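Irkilness Hall Kitchen
Checklist and comments ahead of the Midwinter Shared Supper, June

Used by the supper group before each big cooked meal. Items are marked OK, FIX or NOTE. Comments are for whoever opens up on the night and for the next group to book the kitchen.

Cold storage

Main fridge at or below 5 degrees - OK. Read 4 at the door shelf and at the back.

Second fridge (drinks) - NOTE. Runs warmer than the main one. Drinks and whole fruit only. No trifle, no custard, no prawns, even if the main fridge is full. Last winter the pavlova cream went in there and had to be thrown out.

Chest freezer - OK. Lid seal wiped down. Two bags of ice and an unlabelled tub of stock inside. The stock has been binned.

Raw meat on bottom shelf, in trays with a lip - OK. The Rukent hams are cooked and can go on the middle shelf, covered.

Thermometer in each fridge - FIX. The one in the drinks fridge has a split column and can't be trusted. Replace before the supper.

Cooking and hot holding

Oven one - OK. Held 180 on the oven thermometer.

Oven two - NOTE. Sits 15 degrees under the dial. Set it higher and go by the probe.

Probe thermometer - OK. Checked in iced water and in boiling water. Spare batteries are in the drawer with the tea towels.

Turkey rolls to 75 degrees in the centre - to be done on the night. Write the reading and the time on the sheet by the servery. One reading per roll, taken at the thickest part.

Bain-marie - FIX. The left well was slow and only got to 54 after half an hour. Use the right well for gravy and meat, which need to stay above 60. Potatoes can go in the oven until they are called for.

Gas cylinder, hose and regulator on the outdoor barbecue - OK. Soapy water test, no bubbles. Keep it out from under the verandah.

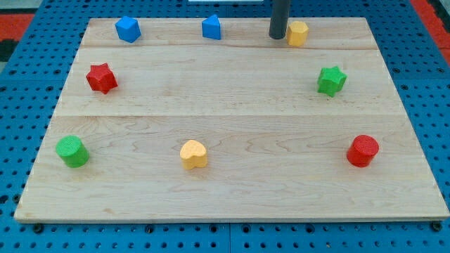

Boards and knives - OK. Red for raw meat, green for salad, white for bread and cheese. The old red board has gone to the tip as the cuts were too deep to scrub clean. Knives go back on the rack point down and don't get left in the sink.

Food brought from home

This is where most of the trouble comes from, so please read it even if you've done the supper before.

Every dish has a card with the name of the dish and what is in it. Nuts, egg, milk, wheat, soy, sesame and shellfish must be written out in full. "Usual ingredients" is no good to someone with an allergy.

Seppälä rye loaves - NOTE. The bakery label lists wheat and barley as well as rye. Several people have assumed they were wheat-free. Put them at the far end of the bread table with their own knife.

Hundik pickled herring - OK. Jars sealed and in date. Once opened they go on ice and are finished or thrown out that night.

Christmas puddings - OK. Stored cool and dark. The ones with coins in them are not to be served. We dropped coins two years ago after a broken tooth and would like to keep it that way.

Rice salad and stuffing must arrive cold or piping hot. Anything lukewarm at the door is turned away. It's awkward, but do it.

Dining room

Seating - OK. 61 booked, including children. Aisles to both exits checked with the chairs pulled out.

Candles - NOTE. Battery ones only on the tables. The greenery dries out quickly next to the heaters.

Wall heaters - OK. Guards on, a metre clear all round. Coats are not to be hung above them.

Extension leads for the urn and lights - FIX. One lead ran across the servery doorway. Moved for now, but it needs a longer lead along the wall and a cover strip.

Urn - OK. Filled and boiled. Tap doesn't drip. It stays at the back of the bench where small hands can't get to it.

Fire blanket and extinguisher - OK. Both in place and tags current.

First aid kit - FIX. Short of blue plasters and burn gel.

Packing up

Leftovers are split into shallow containers and in the fridge within two hours of serving. Anything that sat on the tables for four hours goes in the bin.

Ovens and gas off at the wall. Dishwasher drained. Bins out to the side gate by 10.30 pm.

FIX items to be cleared before the supper: drinks fridge thermometer, bain-marie left well (or tape it off), longer lead and cover strip, plasters and burn gel.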